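Progress report to the Hauksdóttir Fund, covering April to 20th October

**Project:** Galldale Community Lunch and Fresh Food Program
**Prepared by:** Wiebke Fröhlich, program coordinator

## Summary

The lunch program is running on schedule and within budget. We opened in April with one weekly sitting and added a second in the summer. We have now served 300 lunches at the Galldale hall. The cooking classes started later than planned, for the reasons given below.

## Lunches

Most of our regulars are over 65 and live alone. They told us early on that they wanted to eat at noon, not at 12:45 as we had proposed, so we moved the time. Soup and bread are on the menu every week, with a hot main dish that changes. Fruit is offered at the end of the meal and people may take a piece home.

Kári Þórarinsdóttir joined as cook in the second month. She has a food safety certificate and has rewritten our storage and cleaning routines. The county inspection found one issue, a missing thermometer in the second refrigerator. It was replaced the same week.

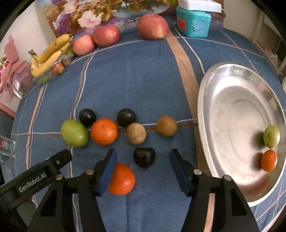
*Fruit on the blue tablecloth.*

## Suppliers

We buy produce from Arance, who deliver to the hall door and take back their crates. Prices went up over the summer, mainly for citrus and berries. We dealt with this by buying more apples and by dropping juice from the menu. Dry goods come from Nulix on a monthly account. One delivery was short on rice and lentils and was credited in full.

## Cooking classes

The grant agreement called for classes to begin in June. The hall's electrical work ran over and we did not have use of the stove circuit until August. Two classes have been held so far, with 19 people attending in total. The first covered soups and the second covered low-salt cooking. Feedback forms were mostly positive. Several people asked for printed recipes in larger type, and these are now handed out at the door.

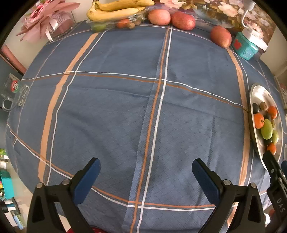 *Fruit lined up along the far side of the round table.*

## Budget

Food spending is slightly over plan and transport is under. We ask permission to move the unspent transport money to food for the rest of the grant year. Staff costs are as forecast. Receipts are in the attached folder, sorted by month.

## Next period

- Hold the remaining classes before spring
- Replace the dishwasher hose and the worn seal on the serving hatch
- Start a phone list for people who cannot get to the hall in icy weather
- Get a second quote for dry goods

We would like to know by the end of next month if the budget change is approved, so that Kári can plan the winter menus.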